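片づけを教える放課後　メルティッツの学生ロボットクラブ「Skanine」

文・ヨハネス・ズワネ

メルティッツの工業専門校で、午後四時になると二階の実習室に生徒が集まってくる。学生ロボットクラブ「Skanine」の活動日だ。部員は10人。二月に開かれるブラッドブリッジ杯の家庭用品部門に向けて、二本腕のロボットに机の上の片づけを覚えさせている。

部門のルールは短い。主催者が当日並べる日用品を、制限時間内に指定の場所へ移す。どんな品が出るかは直前まで知らされない。昨年は布物が多く、Skanineは予選で落ちた。硬い箱やコップの練習ばかりしていたからだと、部長のシリーン・デュ・プレシスは振り返る。

「箱は形が変わりません。布は一度つかむと、次に置いたときにはもう別の形になっています。去年のプログラムは、そこを考えていませんでした」

今年は練習のやり方を変えた。まず人が腕を操作して手本の動きを記録し、その記録をもとに学習させる。手本は一つの課題につき70回を目安にしている。操作は交代制で、一人が続けてよいのは35分まで。疲れてくると手つきが雑になり、その癖まで記録に残ってしまう。

練習に使う品は部員が家から持ち寄る。選ぶ基準は特にない。本番で何が出るかわからない以上、柔らかいもの、平たいもの、ひも状のものが混ざっていればよいという考えだ。並べる係は毎回替わり、操作する部員は並べ終わるまで机を見ない決まりになっている。

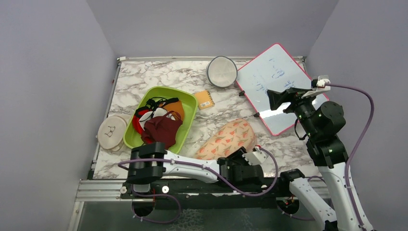 難しいのは絡んだひもだという。布を一枚つかんだつもりで持ち上げると、ひもが引っかかって隣の品までついてくる。人間ならもう片方の手で押さえるところを、ロボットにも同じようにやらせたい。左右の腕の役割をどう分けるかで、部内の意見はまだ割れている。片方を押さえ専用にすれば動きは安定するが、時間がかかる。両方を自由に動かせば速い代わりに、腕どうしがぶつかりやすい。

部費は多くない。消耗品は地元の金物店ムテンブで買い、ケーブルの固定具などは一つずつ値段を見て決める。記録した手本は全部で500回ほどになったが、保存先のディスクがいっぱいになりかけていて、古いものをどこまで残すかも話し合いの最中だ。デュ・プレシスは全部残したいと言い、後輩たちは去年の箱の記録なら消してもよいと言う。

取材した日は、六時を過ぎても三人が残っていた。一人が操作し、一人が画面を見て、一人がノートに失敗の内容を書く。ノートは三冊目に入っている。開いてあるページには「持ち上げが早い」「指が深すぎる」といった短い言葉が並んでいた。

大会までに、部員はあと二つの課題の記録を終える予定だ。左右の分担は、次の活動日に両方の方式で時間を計って決めるという。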